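What is a January sale?

After the winter holidays many shops put red signs in their windows. The signs say SALE in very big letters. Why do the shops do this, and why in January? Let us find out.

A shop must buy its things before it can sell them. For the winter it buys coats, boots, gloves and warm pyjamas, and it buys them many months before. The owner has to guess how many people will want them. It is not easy to guess this well.

Let us think of a small shop called Nornell, in the town of Clarnero. In autumn the shop bought 100 woolly hats. Before the holidays it sold 70 of them, so 30 hats are still on the shelf. Soon the spring clothes will come in big boxes, and they need a place too. If the hats stay, the shop has no room. So the owner makes the hats cheaper and hopes that more people will take one home.

How does a price go down?

The first price of one hat was 5 pounds. Now the label shows a new price, 3 pounds. The difference between the two prices is called the discount. In this case the discount is 2 pounds. The shop earns less money from each hat, but it gets some money for it, and it gets its shelf back.

When does the sale end?

Every shop decides for itself. Some sales last only a few days. Others go on until February, and the prices can become lower again near the end. But then there is less to choose from, and perhaps your size is already gone.

Does everything have a sale?

No. Bread, milk and fruit are bought the whole year, so a food shop does not wait for January. It can lower the price of fresh food in any month, often in the evening before it closes.
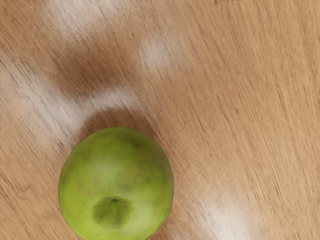 A green apple on a wooden table.

Is a sale always good for the buyer?

Not always. If you buy a thing that you do not need, you have spent money and not saved it. Before you pay, ask yourself if you would like it also without the red sign.

New words

Discount: the part of the price that is taken away.
Stock: all the things which a shop has for selling.
Season: a part of the year, for example winter.

Text: Ryszard Pawlak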